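Truddale Table Oil, Clear Matt

I started making this in my kitchen in Sollport because I was fed up with oils that turned every table the colour of weak tea! Truddale goes on clear, stays matt and leaves the grain looking like grain. I've had it on my own table through two children, a lodger and a great deal of curry, and I still like looking at it.

It's a blend of linseed oil and a little beeswax (the wax comes from Tsehay Fikre's hives up the lane, and it smells lovely when you open the tin). One tin does a six-seater top with 2 coats, plus a bit over for the chopping board you've been meaning to sort out.
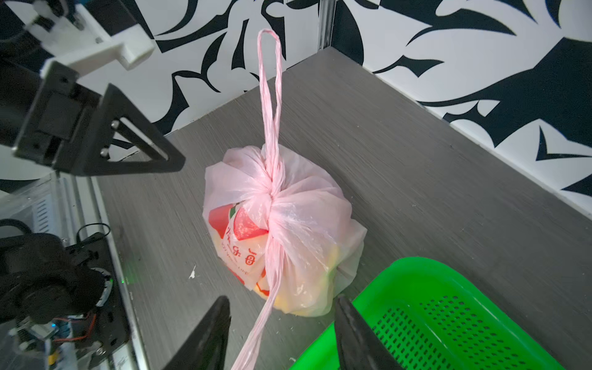

A tied pink plastic bag on a grey wood-grain top, the kind of everyday use I make this for.

Wipe it on thinly with a cotton cloth, leave it for 12 hours, then do it again. Thinly, please! Most of the emails I get are from people with sticky tables, and it's nearly always too much oil. Lay used cloths out flat outdoors to dry before binning them, as linseed rags can heat up and catch fire if they're left in a heap.

It's for bare or previously oiled wood only, so if yours is varnished you'll need to sand back first.

Size: 1,000 ml tin
Finish: clear matt
Cloths: 2 included
Collection from the Sollport workshop is free, just ring the bell after 10am and ask for Coralie.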